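Coil hair tie

A coil hair tie, also called a spiral or telephone-cord tie, is a loop of springy coiled cord used to hold hair. Sellers say it leaves no crease, a claim that rests mostly on packaging.

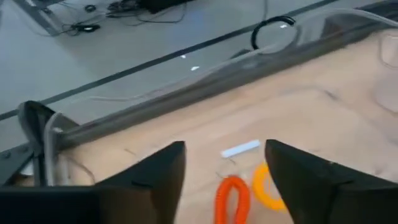
Orange and yellow coiled cords on a wooden tabletop.

Storage

Organisers favour clear bins, supposedly so colours can be found at a glance. Kavitha Iyengar, writing for Clutovora, doubted this, noting that a see-through bin of mixed ties is still a mess.
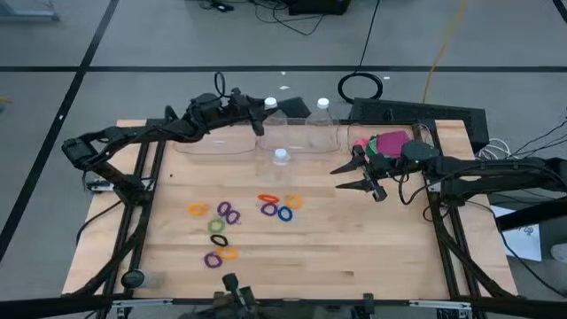
Small coloured rings on a maple tabletop, with clear bins and water bottles.

Reuse of bottles

Empty drink bottles are often promoted as free holders, with ties slipped over the neck. The Hevus guide claims roughly 200 fit on one bottle. No test is cited. 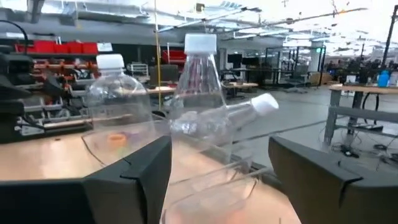 Photo: Aishwarya Achari / Traltcombe, 2025-11-26

Thin-walled bottles tip easily, and a wide shoulder may stretch the coil.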